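2022-12-13

Cup and hairbrush

Woke at 5, which is an hour I have no use for, and lay there composing a stern letter to the building about the radiators. By the time there was coffee I had forgotten all the good phrases. Wrote to Kayode Osagie instead, who owes me a letter from the summer and will now owe me two.

The big job was getting the small stuff off the shelf and deciding what goes to Durkton with me. I have been in this place for 17 months and own, apparently, a museum of things I don't like enough to use or dislike enough to throw out. First up were the ribbed cup and the wooden hairbrush. The brush I would save from a fire. All those short dark bristles in their reddish cushion, and a long handle you could row a boat with. The cup looks like a stack of tires that married into money.

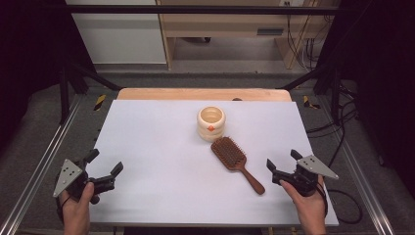
The case for the cup

Italo Cocco gave it to me, so the case is mostly Italo. He bought it at the Prakier market and has told me the price on every visit, and every visit the price goes up. It stands now at 120, and by spring I expect it to be an heirloom.

I tried drinking from it once. Three fat rings, and no place for a finger to settle. Coffee in it feels like a formal occasion. Still, I've grown fond of the bit of orange on the top ring, which I take for a duck. Italo says it's a flame. We haven't discussed it since. 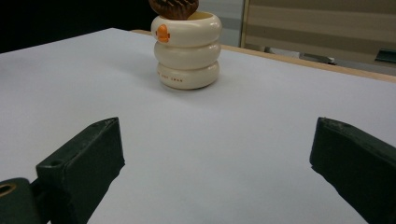
The cup, duck side (or flame side) to the left.

Gave it around 15 minutes of serious thought and then went out for bread. It was sleeting. Came back, ate most of the bread standing up, and wrote CUP on the "keep" list in very small letters. The brush went on the same list in ordinary ones.

Still to do tomorrow: the drawer with the batteries, the call to Corkar about the van, and the lamp, which I'm going to offer to Italo as an heirloom. Starting price to be decided.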